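3.2 Parts holder and processor nest

Loose processors are easily damaged on a bench. The contact side marks when it is slid across a surface, and a chip put down at an angle is seldom picked up square. The work area was therefore given a holder, printed in grey plastic to a drawing by Kälin, which keeps the part at a known place beside the computer. The nest grips the processor closely at two opposite edges and leaves the green substrate exposed at the other two, so that the part can be taken by its sides without touching the heat spreader. Three square pockets lie across the upper part of the plate. Drawings for the earlier Ferka holder, which had a closed rim on all sides, are given in Appendix B.
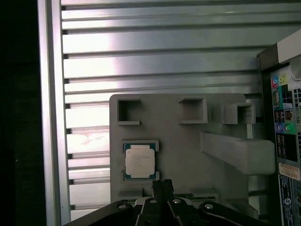 Why was the rim left open on two sides? With the closed rim, a processor could be lifted only by its top face, and small errors in placing it were carried over to the socket.

Tanner and Bühler (internal report, August) compared the two holders over 400 placements each. The open nest was kept for all later work. Wear at the corner tabs was checked after 2,000 placements and was too slight to measure with the gauge available.

The computer is laid on its side on the slatted platform with the open face upwards, which brings the motherboard level and lets the processor go into the socket from directly above. The socket, with its metal retention bracket and lever, lies just below the row of memory slots. Space on the drive side is tighter -- the drive cage, the air shroud and the power wires all take up room there -- and the approach to the socket was planned to stay clear of them. The graphics card was left in its slot, as removing it gave no useful gain in access.

Figure 6. Open desktop computer on the slatted platform, with the gripper above the motherboard. 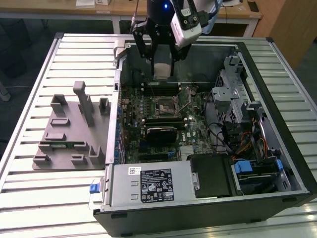 3.3 Order of work

Each trial covered the transfer of one processor from nest to socket. The socket lever was raised by hand beforehand, and the contacts were inspected under a lamp. A trial was ended after 15 seconds if the processor had not seated. Pacheco recorded the outcome and returned the part to the nest before the next trial.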